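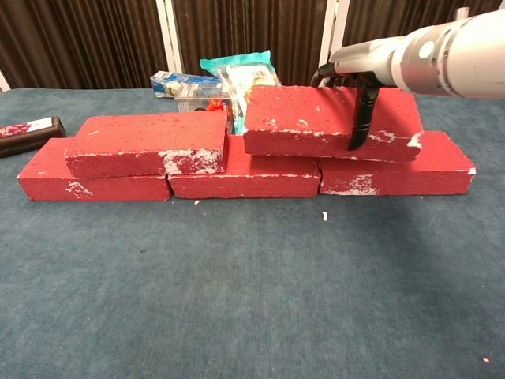 Keep the old bricks
By Georges Dabbas

The Surkness dairy came down in February. It took four days. The walls went into trucks and the trucks went to the tip at Drekby, where the council pays by the tonne to have them buried. Then the developer ordered new bricks for the front fence of the townhouses, in a colour the brochure calls heritage red.

I laid bricks for 17 years before my knees gave out, so I have a view on this. A council that makes people fill in a form to prune a street tree should not allow sound bricks to be thrown away without a question being asked.

The usual objection is labour. Old bricks have to be cleaned by hand, and a labourer costs more per hour than a machine that stamps out new ones. That is true for bricks laid in hard cement mortar, which often break before the mortar does. The dairy was laid in lime. Lime mortar comes off with a bolster and a bit of patience, and most houses in the older streets behind the station were built with it.

When we redid my neighbour's side wall on Flindholm Road we needed 848 bricks. We got them from a demolished laundry two streets over and spent three weekends cleaning them in the driveway. A few split. The rest went back up, and the colour matched the house, which new ones never would have.

The second objection is strength. Nobody should put a crumbling brick in a load-bearing wall, and an engineer ought to have the say there. Garden walls, paving and fences are another matter, and they use up plenty of bricks in this town.

What I would like is modest. Any demolition permit for a brick building should require the owner to offer the bricks for salvage for a month first. The old Van Wijk yard has been vacant for years and could hold them on pallets. Charge a small fee at the gate to pay whoever minds it.

The council will review its waste plan this winter. The draft runs to 279 pages and bricks come up once, in a table of things that can be used as fill.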